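Will a machine ever do my ironing pile?
June 18, 2020

My sister Marit rang last night while I was putting the washing away, and as usual we ended up on the same old argument. Marit Dalen believes a robot will be doing all of this for us before she retires. I believe I'll be matching socks on my deathbed. She has 22 years to go, so there's plenty of time for one of us to be insufferable about it.

I do have form here. I bought a Rimer floor cleaner in April and I love it dearly, but it has one job and it still gets stuck under the sofa. And my washing machine is a robot too, if you squint – clothes in, button, clothes out. It's what comes after the button that eats my evenings.

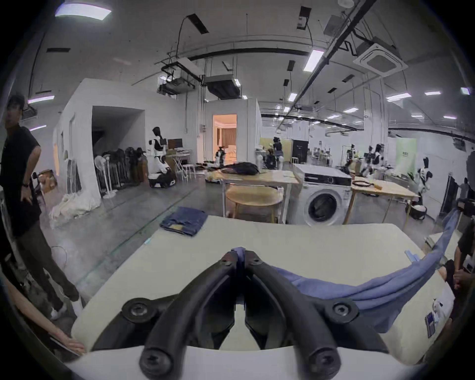 Folding is the chore I'd pay to be rid of, and it's the one that seems furthest off. A plate stays the same shape when you pick it up. A shirt doesn't! You take hold of one corner and the rest goes wherever it fancies. Look at that light blue thing, held by the corner and already one long twisted rope heading over the side of the table. The jeans are in a lovely neat rectangle, mind you, and I'd take jeans over anything floppy as well. Even those black and white robots further back have two arms each to think about, I suppose, and I can barely manage mine with a fitted sheet.

Marit's friend Tormod Hägglund used to work in a hotel laundry and he's firmly on my side. They had a big machine for flat sheets, he told us, and it was marvellous, 512 sheets on a busy day. Shirts were still done by people. He says the folding is easy enough once the shirt is lying flat and facing the right way, and that getting it there is the whole battle. Find the collar, find the shoulders, give it a shake, smooth it down. I timed myself after he said that and I did a shirt in 21 seconds, most of it hunting for the second sleeve.

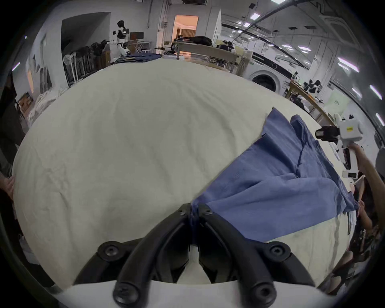 So what would I settle for?

Towels, to begin with. If something could do my towels and tea towels I'd clear a corner of the kitchen for it tomorrow, and it could take 20 minutes over each one for all I care, as long as it did it while I was asleep. Pants can go in the drawer in a heap, they always have.

Marit wants the full service, with collars done and everything hung up by colour. She's also asked me to put down in writing that she said so first. There you are, Marit. I'm off to find the other sleeve.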